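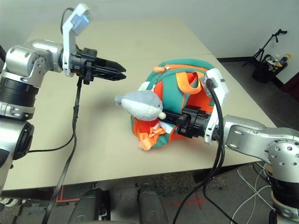

Figure 4. Backpack lying partly on its side, orange straps loose at the lower left, with a plush sea animal against the front.

4.2 The soft thing that goes in last

I came into this part of the study thinking I'd be writing about lunch boxes. Lunch boxes are what everyone complains about, and they take up half the bag, so I had a whole coding sheet ready for them (hard or soft, upright or flat, in before the folders or after). Then I started reading the packing diaries from Heywood and Trenevero and kept tripping over stuffed animals. By the time I'd finished the first box of diaries I had made a new column for them, and by the second box it was the fullest column on the sheet.

So, a few words on how plush toys get packed in a child's backpack, and what they do to everything else in there.

Thirteen households kept diaries for us through August and into the first stretch of school. They wrote down what went into the bag, in what order, and anything that got taken back out. A plush showed up in diaries from 9 of them at least once. I'd expected it to be a sleepover item, and it often was, but plenty of the entries are for plain school mornings, and a couple are for a trip to the grocery store with the full backpack on!

The order matters a lot more than I'd guessed. When the plush goes in first, it sinks to the bottom and turns into a sort of cushion, and the folders stand on top of it at a slant. The parents in our group mostly hated this. One wrote "everything leans" three mornings running, with no other comment. When it goes in last it sits under the zipper, and then the question is whether the zipper will close over a fin, a tail or a pair of ears. Long animals are worse than round ones here. A shark or a dolphin, like the gray and white one in Figure 4 (I've gone back and forth on which it is, and I've stopped asking people), has a pointed fin to think about as well as the length of the body. Bears squash. I have no better way to put it than that, and the diaries don't either.

Then there's the bag itself. A soft backpack set down on a table doesn't stand the way it does in the store. It slumps, it rolls partway onto one side, and suddenly the opening you wanted on top is somewhere else. Several families had worked out their own fix, such as propping the bag against a wall or holding it between the knees, and one child simply packed inside a laundry tub so the bag had something to lean on. I tried the laundry tub at home and it's great. I do it for my own gym bag now.

Straps came up more than I'd planned for too. Loose ends lie around the base of the bag while you're packing, and small items get set down on top of them, or get dragged along when somebody picks the bag up by the handle. In our diaries this was mostly pencils and hair clips. The Stineo checklist we gave out had a line for "straps tucked," and I should admit that hardly anyone ticked it, including the household that had asked for a checklist in the first place. I've left the item out of the tables in Section 5.

Color turned out to be handy for a reason I hadn't thought of. When a bag has trim in a second, brighter color, the way the orange stands out against the teal-green in Figure 4, adults tend to give directions by it: "pull the orange one," "hold it by the orange bit." With an all-black bag they point, or they reach over and do it themselves. I only have nearly 700 coded remarks to go on, and they're lopsided toward the two chattiest families, so please read this as a hunch I'd like someone to test. It would be an easy thing to set up with two bags of the same cut.

How long does the plush add to the job? Less than the grumbling suggests. Where we have times, putting it in took under 30 seconds, and most of that went on the zipper. The slow part was deciding whether it was going at all. That argument happened in the hallway, or in the car, and once through a bathroom door, and our diary form had no box for it, so parents squeezed it into the margins. The margins are the best reading in the whole set.

For the second round in Turkasell I've changed the form. There's a line now for "things discussed but not packed," and another for where the plush ended up: inside, clipped on, carried by hand, or left sitting next to the bag. I'd lumped the last of those in with "not packed" in the first round, and I regret it. A toy parked against the front of a bag is clearly part of somebody's plan in a lot of these entries, and my old codes threw that away. The recoded entries are in the appendix, with my original codes beside them so you can see where I changed my mind.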